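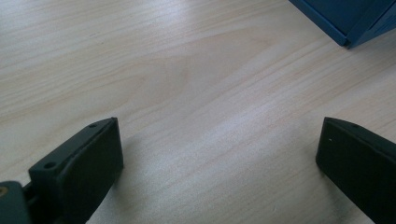 I went along to the open day at Perkeo mostly because it was raining and Pondarthorpe doesn't offer a lot on a wet weekend in June. I'd signed up for one of the short hands-on sessions, and the engineer who runs them had agreed to sit down with me afterwards and answer a few questions for this column. She asked me not to use her name ("put me down as the one with the cold"), so I won't. We talked at one of the demo tables, a lovely pale timber thing with the grain curling up like a flame in the middle, and for a good while I couldn't stop opening the two dark fingers of the hand-held gripper as wide as they'd go over the bare wood. Very satisfying. She let me get it out of my system.

I started with the thing I'd been wondering all morning, which was why a robotics workshop wants the likes of me picking stuff up. "You've been picking things up your whole life," she said. "You don't plan it. You just go in at the right angle, and if it starts to slip you fix it before you've noticed. I can't write that down for a machine. I've tried!" So people come in, hold the gripper and do the job themselves, and what they did gets recorded for the arms to learn from. One tidy example isn't much use, apparently. For a single new task they like to have 1,000 goes, from as many different hands as they can get. They had 460 for the current one when the doors opened that morning, and she was hoping the crowd would help.

I asked if the crowd was any good at it. She laughed (and then coughed for a bit, poor thing). "Kids are brilliant. Grown-ups grip too hard and hold their breath." I had been doing both. My first few tries I kept coming in from straight above, like one of those claw games at the show, and she told me to tip my wrist and come in low from the side. It took me 19 tries to get one I was proud of. She told me they keep the clumsy ones too, as long as you finish the job.

The arms themselves live in the bigger room next door, and the one everybody was queueing for is called Molefe. It sorts small parcels into trays at a pace I'd call thoughtful. I said so, and she didn't mind at all. "It's slow. We could run it faster today, and it would drop more, and then somebody has to walk over and pick things up off the floor. Slow and boring is what the customers ask for." The customer she had in mind is Kastura, a packing outfit on the edge of town that has been trying one of the arms on its evening shift. I wanted to know how the people on that shift felt about it. She took her time with this one. "Some of them liked it straight away and some of them didn't want to stand near it. Fair enough. We changed where it sat on the line twice after they told us it was in the way, and they were right both times."

And jobs? I had to ask. "I'd be lying if I told you it changes nothing," she said. "At the moment it's doing the bit with the worst wrists. I don't know what it'll be doing in ten years, and I wouldn't trust anybody who says they do." I pushed a little and she wouldn't budge, so we moved on to the catering – the sausage rolls had gone by eleven, and she hadn't had one either.

She came to all this sideways, it was nice to hear. She trained as a furniture maker, and still gets grumpy if someone puts a mug down on a table without a coaster. The fingers on the gripper have been through more redesigns than she'd like to admit to. "Every time I think the shape is finished, somebody tries to pick up a teaspoon."

Roughly 70 people came through on the day, which she said was plenty for a building with one kettle. The next open day is on 01/08/2026, same place, and you can put your name down for a hands-on session at the front desk. Wear sleeves you can push up. I've already booked in again, and I'm going to have a crack at the teaspoon.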